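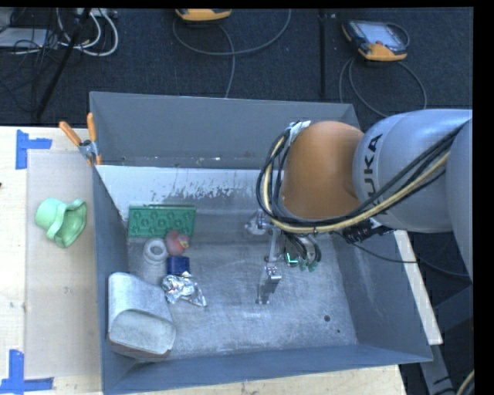

4 Aufstellung und Inbetriebnahme

4.1 Standort

Der Luftentfeuchter Triton 22 ist ausschließlich für geschlossene, frostfreie Innenräume bestimmt. Der Untergrund muss eben und tragfähig sein.

1. Gerät aufrecht zum Aufstellort transportieren.
2. Wandabstand von mindestens 700 mm auf der Ausblasseite einhalten. Über dem Gerät sind 800 mm freizuhalten.
3. Laufrollen mit den beiden Feststellern sichern.
4. Vor dem ersten Einschalten 2 Stunden warten, damit sich das Öl im Verdichter absetzen kann.

Hinweis: Wurde das Gerät liegend befördert, verlängert sich die Wartezeit auf 22 Stunden.

4.2 Kondensatablauf anschließen

1. Verschlusskappe an der Rückseite abschrauben und aufbewahren.
2. Schlauch bis zum Anschlag auf den Stutzen schieben und mit der beiliegenden Schelle befestigen.
3. Schlauch mit stetigem Gefälle zum Bodenablauf verlegen. Knickstellen sind zu vermeiden.

VORSICHT
Rutschgefahr durch austretendes Kondensat. Schlauchverbindung nach der ersten Betriebsstunde auf Dichtheit prüfen.

4.3 Einschalten

1. Netzstecker in eine geerdete Steckdose stecken. Mehrfachsteckdosen sind nicht zulässig.
2. Taste EIN gedrückt halten, bis die Anzeige leuchtet.
3. Sollfeuchte mit den Pfeiltasten einstellen.

Erlischt die Anzeige wieder, ist die Sicherung gemäß Abschnitt 7.2 zu prüfen. Reparaturen am Kältekreis dürfen nur durch den Kundendienst der Firma Kleinschmidt ausgeführt werden.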